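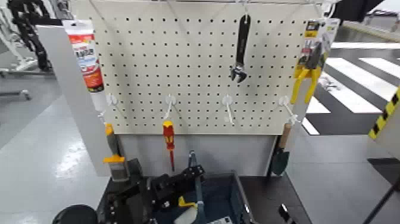
Posted by Solange Kowalchuk in Diary, September

Home Diary Workshop Garden Older entries

Up before seven and got the pegboard sorted before breakfast. I have been putting it off since we moved to Wernum. The board is white, which I argued against, but it does make things easier to find. The adjustable wrench is near the top in the middle with the jaw down. I left the yellow-handled pliers on their card and hung the whole thing on the right, packaging and all. They were a spare anyway.

The screwdriver with the red and yellow handle went on the second of the white plastic hooks. The third has nothing on it yet. I want it for the tape measure, but the tape measure is in a box marked KITCHEN 36 and I am not opening that today.

The paintbrush is on the left and the trowel is on the right. Danladi thinks the trowel belongs in the shed with the rest of the garden things. I use it for scooping plaster as much as for planting, so it stays – at least until he builds the shed shelf he has been talking about.

Tube of sealant or whatever it is at the top left, nozzle down. I couldn't remember what I bought it for. Possibly the bathroom at the old place.

Cleared out the biscuit tin after lunch. Mostly bent nails and keys to doors we no longer own. Kept the picture hooks and threw out the rest.

Rang Mokex about the second set of hooks. The order number is 1493 and they say it has left the depot at Skirkska. The bill was 92, more than I wanted to spend on hooks, but the cheap ones fell out every time I lifted something off.

Rain from four o'clock. Soup for supper. Still need to look for the small hammer – I had it when we did the curtain rail and not after.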